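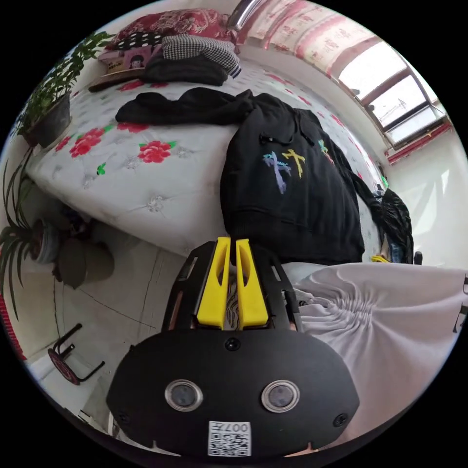 连帽衫为什么这么难叠？

Clurneck少年版“家里的怪问题”第207期
2019年1月16日，星期三

这期的问题来自读者Felista Mollel，她今年九岁，信写得很短：“为什么我叠T恤只要一下子，叠连帽衫就像在跟它打架？而且每次都是它赢。”

编辑部读完以后沉默了一会儿。我们当中有好几个大人，到现在也是输的那一方，只不过大人输了会把衣服往椅背上一搭，然后管这个叫“晾一晾”。

所以这个问题值得好好说一说。

先看看T恤

T恤是一件很老实的衣服。把它摊平，你会得到一个大长方形，两边各多出来一小块，那是袖子。把两小块折进去，就只剩长方形了。长方形可以对折，对折完还是长方形，再对折，仍旧是长方形。世界上没有比长方形更听话的形状，所以纸、被子、地图都长成这样。（地图后来学坏了，那是另外一期的事。）

T恤的布也薄，两层叠在一起，厚度几乎可以忽略。折四次，它也不过像一本薄薄的练习本。

不过，再老实的衣服也有个前提，得先摊平。你要是从中间一把抓起来，它就不记得自己是长方形了。布是软的，里面没有骨头，你捏住哪里，哪里就变成最高的地方，其他部分顺着往下垂，挤出一道道褶子。 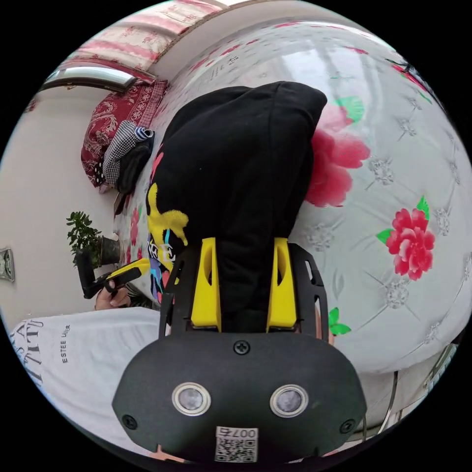
一件黑衣服在床上也能堆出一座小山，旁边的大红玫瑰被它压住了一部分。

你可以自己试试：拿一块手帕铺在桌上，用两根手指捏住中心，往上提。手帕会变成一个小尖顶。再放下来，它多半不会自己恢复平整，会歪歪扭扭地趴着。手帕是这样，衣服也是这样，只是衣服大得多，趴得也更有气势。

再看连帽衫

连帽衫比T恤多了几样东西，每一样都在给你添麻烦。

第一样是帽子。帽子是按照脑袋的形状做的，而脑袋是圆的。（如果你的脑袋是方的，请写信告诉我们，我们愿意为你单独做一期。）圆的东西很难变平，不信你可以找一块完整的橘子皮，把它按在桌上，看它裂不裂。橘子皮会裂，布不会裂，布的办法是起皱。做帽子的人通常把两片弧形的布缝在一起，中间那条缝让它能鼓起来。你把帽子压扁，它从侧面看倒是能平，可你要让它正面朝上躺好，它就总有一块地方拱着，像下面藏了一个小馒头。

第二样是长袖子。T恤的袖子折一下就进去了，连帽衫的袖子折进去以后，袖口会从另一边跑出来，好像在跟你打招呼。所以长袖子往往要折两次：先横着折过来，再顺着衣服的边往下拐个弯。很多人就是在这个拐弯的地方放弃的。

第三样是厚度。许多连帽衫用的是比较厚的针织布，有的里面还有一层短短的绒毛。绒毛之间藏着空气，空气能保暖，冬天你会很感谢它。可是到了叠衣服的时候，你等于也在叠空气。你压一下，空气跑掉一些，衣服矮下去；你松开手，绒毛又慢慢弹回来，衣服也跟着长高。看上去它好像在呼吸，这件事在晚上关灯以后想起来不太舒服，请不要多想。

本栏目的撰稿人Emmanuel Minja把自己的连帽衫放在厨房秤上称过，305克。他说这个数字比他想的轻，因为叠它的时候他感觉有一头小牛那么重。我们认为他需要多运动。

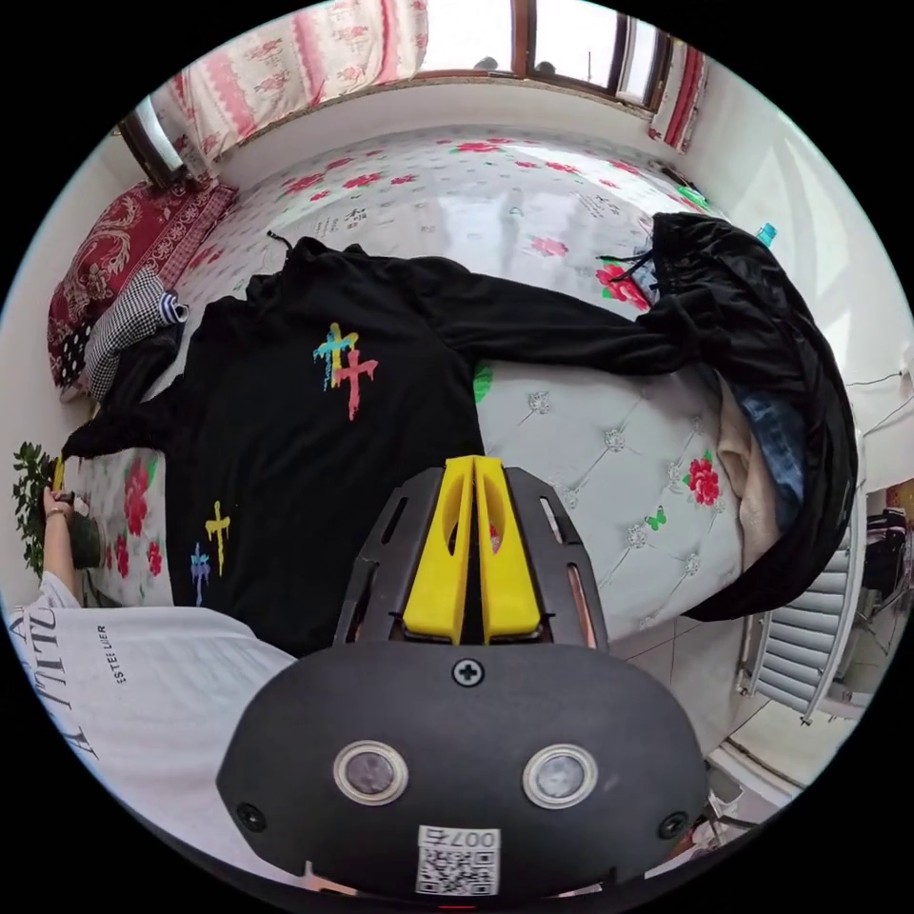

摊开来看：胸前是两个叠在一起的十字，颜料好像正往下滴，一只长袖一直伸到右边去了。

顺便说说图案。衣服上的印花有时候会影响折叠，摸起来硬硬厚厚的那种印花，像在布上贴了一层薄橡皮。布想弯，印花不太想弯，你从印花中间折过去，时间久了那里可能会留下一道印子。所以有些人喜欢把印花整个留在正面，折痕尽量绕开它。这样还有一个好处，打开抽屉一眼就知道是哪一件。如果你有好几件黑衣服，你就明白这有多重要了。早上七点钟的时候，所有黑衣服都是同一件黑衣服。

到底怎么叠

叠连帽衫的方法很多，每家的奶奶都认为自己家的那种是唯一正确的。我们介绍的这种在编辑部里试过，成功的人多，哭的人少。

先找一块够大的平地。床很好用，地板也行，书桌一般不行，袖子会掉下去，顺便把你的铅笔盒也带下去。

把衣服正面朝下铺开，用手掌从中间往两边抹平。请真的去抹，不要只用眼神。

把左边的袖子连同身体的一条边折到背后，折线大约在肩膀的一半。袖子如果太长，让它拐个弯，顺着衣服往下躺。右边照做一遍。现在你应该有一个瘦瘦的长条，上面顶着一个帽子，样子像一条很没有精神的鱼。

把帽子往下折，盖在背上，再把两边鼓出来的地方往里收一收。

最后从下摆开始往上折，分成三段，叠到领口就好了。翻过来，印花朝上。

还有一种更紧的叠法：先把下摆往外翻出一圈边，两边折好以后，从帽子那头开始卷，卷到底，再把翻出来的那圈边套回去，整件衣服就成了一个结实的卷。装旅行包的时候很方便。缺点是它看起来太像一个球，如果家里有弟弟，请把它放高一点。

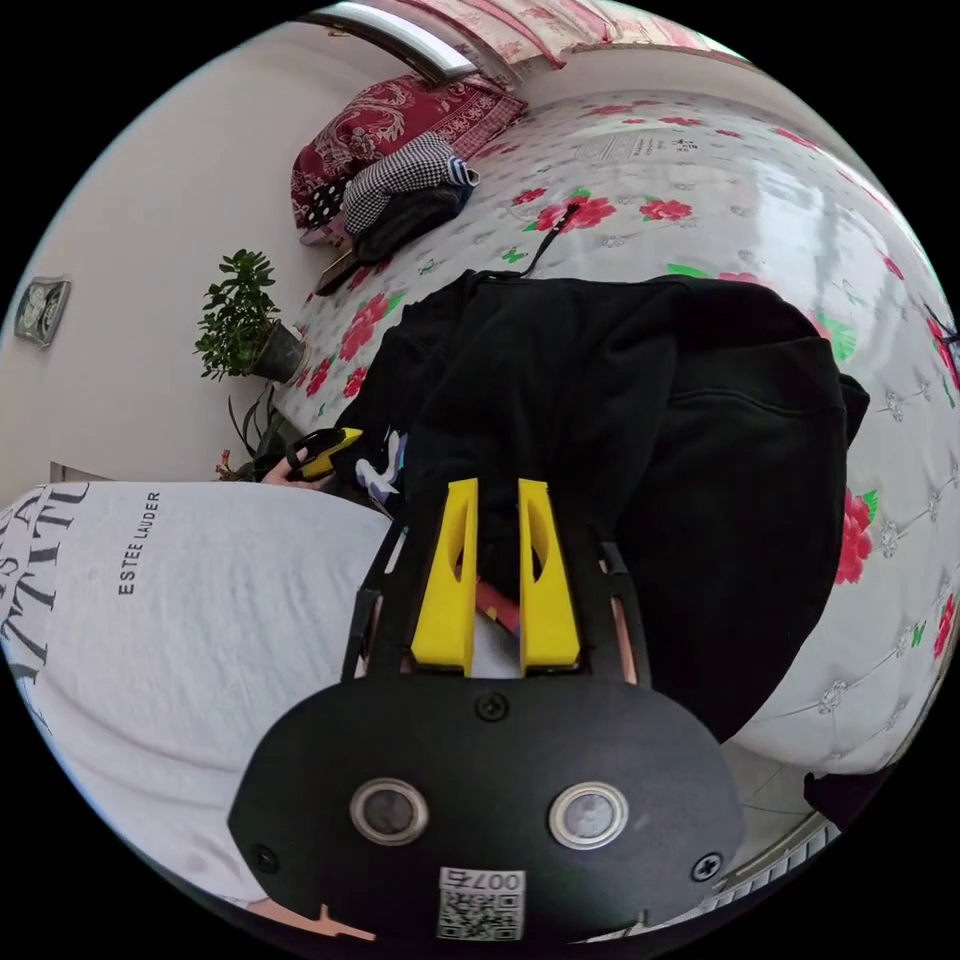

帽绳是连帽衫身上最不守规矩的部分。它本来的工作是把帽口收小，风大的时候一拉，你就只剩鼻子露在外面。可是它又细又滑，衣服摊开的时候，它想去哪里就去哪里。比如这件大号的黑连帽衫，衣身还皱着，绳子已经从领口那边溜出去，拖在印着玫瑰的床单上了。叠之前要先把绳子捡回来，顺着衣服放好，或者松松地打一个蝴蝶结。不要打死结，你会后悔的。床头那只深红色的枕头上放着一件叠好的黑白千鸟格衣服，它给连帽衫做了个榜样，连帽衫显然没有在看。

说到绳子，还有一件很多小朋友遇到过的惨事：绳子的一头缩进洞里不见了。洗衣服的时候，水和衣服一起转，绳子被拽来拽去，短的那头就可能钻进去。救它的办法是请大人帮忙，在绳头上别一个安全别针，然后隔着布一点一点往前推，直到它从洞里出来。这件事需要耐心，推到一半别针松开的感觉，跟考试写到一半发现看错题差不多。要预防的话，洗之前把两头松松地系在一起就行。

为什么要叠

这是Felista信里的第二个问题，写在背面，字很小，好像不想让家里人看见。

说实在的，不叠衣服，天也不会塌下来。衣服揉成一团照样是衣服，穿上照样暖和。但是一团衣服占的地方比较大，因为团里面到处是空隙。叠好以后，空隙少了，同一个抽屉就能多放几件。我们量了编辑部的一个抽屉，宽80厘米，连帽衫乱塞进去的时候，抽屉关不上；叠好以后关上了，还放得下一包饼干。（饼干后来去了哪里，我们不讨论。）

还有一个原因是褶子。布被压着不动，压得久了，折的地方会记住那个样子，棉布尤其如此。叠过的衣服也有褶子，只是那些褶子又直又少，穿到身上别人不太注意。揉成一团压出来的褶子横七竖八，穿出去就好像你刚从一个信封里爬出来。

当然，也有人把连帽衫挂起来。挂着省事，只是又厚又重的针织衣服挂久了，肩膀可能会被衣架顶出两个小尖角，穿上以后显得你随时准备起飞。如果家里的衣架比较宽、比较圆，这个问题会小一些。

动手试一试

找一件T恤、一件连帽衫和一把尺子。先把两件都叠成差不多大小的方块，量一量各有多高，把数字写下来。然后用手掌压住连帽衫，慢慢数到二十，再松开，马上量一次，过3分钟再量一次。看看它有没有长高，长高了多少。

你也可以在同一件连帽衫上比较两种叠法，看哪一种占的地方小。记得先问一声那件衣服是谁的。用爸爸的最好，大人的衣服大，结果比较明显，而且叠完正好可以放回他的柜子里，他会吓一跳的。

把你的结果寄给我们，写上你叠的是什么衣服，厚不厚，里面有没有绒。画图也可以。二月我们会挑几份登出来。

下一期的问题来自住在Masanja的一位读者：为什么袜子洗完总是少一只？这个问题我们已经研究了很久，目前的进展是，我们又少了两只。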